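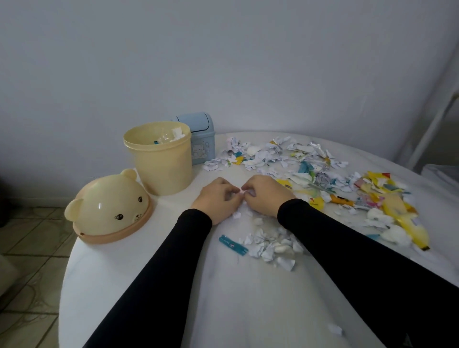
Small Bins for the Table and Desk

A small bin on the table saves a lot of walking to the kitchen. It takes the candy wrappers, the torn envelopes, the backing from stickers and the bits left over from wrapping a present. The trouble is that a small bin fills up fast, and then the scraps sit next to it. These tips cover picking a bin, getting more into it, and clearing a table that has already been taken over by paper.

Pick the lid first

Most tabletop bins come with either a lift-off lid or a swing lid. They suit different jobs.

A lift-off lid, such as a dome shaped like a bear's head, leaves the whole top open while you work. Take it off, set it beside the bin and drop things in by the handful. Put it back when the table is clear. This is the kind to use for craft sessions and for sorting mail.

A swing lid is better for one piece at a time. Push the flap, drop the wrapper, done. It hides the contents without any thought, so it does well on a desk or a bedside table. It is slow for a big pile, and light scraps of paper tend to catch on the flap. For a big pile, take the whole top off if it comes off.

If you have one of each, keep both on the table during a cleanup. Use the open one for trash and the other for paper that can be recycled.

Clearing a table covered in scraps

1. Take off anything that isn't trash. Scissors, pens, tape and coins get buried in paper very easily. Run your fingers through each pile before you start throwing.

2. Pull the scraps into piles by kind. Plain paper goes in one, shiny wrappers and plastic in another, and cotton or stuffing in a third. If they are already in heaps, leave the heaps where they are and work through them one at a time.

3. Start with the pile nearest you. Reaching over one pile to get to another drags your sleeves through the scraps. Push long sleeves up, or they will carry bits off the table and onto the floor.

4. Fold or pinch the small pieces together. A loose scrap of paper holds a lot of air. Several pressed into a tight pellet take much less room and don't float out when you move the bin.

5. Put long strips in last. Fold them over a few times first. A long wrapper strip that goes in unfolded springs up and holds the lid open.

6. Press down with your palm, put the lid on, and carry the bin to the kitchen trash. Don't leave a full one for tomorrow.

7. Pick up the tablecloth by the corners and shake it outside. Tiny pieces of foil and white paper are hard to see on a white cloth, so run your hand over it afterward.

What takes up the room

Clear plastic wrap is the worst. It unfolds itself as soon as you let go. Tie it in a loose knot, or stuff it inside another wrapper and twist the end.

Foil is easy. Squeeze it into a ball and it stays that way. Hammad Abbasi wrote in to say he keeps one foil ball going and adds to it until it is the size of a plum.

Cotton balls and stuffing look big but squash down to very little. Use them as the top layer, where they hold the light paper in place.

Tissue paper should be crumpled one sheet at a time. A stack of sheets crumpled together makes a stiff lump.

Sizes

The smallest bins are mostly for show. I have used three. The Tellero holds 400 milliliters and was full after one round of card making. The Clader holds 800 and gets through a normal evening. The Zirholm also holds 400 but has a wider mouth, so it is easier to fill and to wipe out. If you have a choice between a tall narrow bin and a short wide one of the same size, take the short one. It is harder to knock over.

Liners

You don't need to buy any. A sandwich bag with the top folded over the rim fits most tabletop bins. A paper lunch bag cut down to height works for dry scraps and can be thrown out with them. If the rim is ribbed, a rubber band just below it keeps the bag from sliding in. Areeba Afridi lines hers with 4 bags at once, one inside the other, and pulls out the top one when it is full.

Keeping it clean

Dry paper leaves only dust, and a wipe with a damp cloth is enough. Candy wrappers leave sugar, which brings ants from about May on where I live. Wash the bin in warm water with a drop of dish soap and let it dry upside down before the lid goes back on.

Go easy on printed pictures and faces. Scouring pads take the color off, and so does bleach. Use a soft cloth, and don't put a printed bin in the dishwasher unless the label says you can.

Swing lids collect crumbs at the hinge. An old toothbrush gets them out. If the flap has started to stick, that is usually the reason.

Letting children do it

Small bins are a good size for small hands, and most children will fill one with an animal on it without being asked twice. Give each child one pile. Show them how to pinch the scraps together first. Iqra Memon lets her two take turns putting the lid on, and the table gets done before dinner.

Keep very young children away from the foil, the plastic wrap and the cotton, and do those pieces yourself.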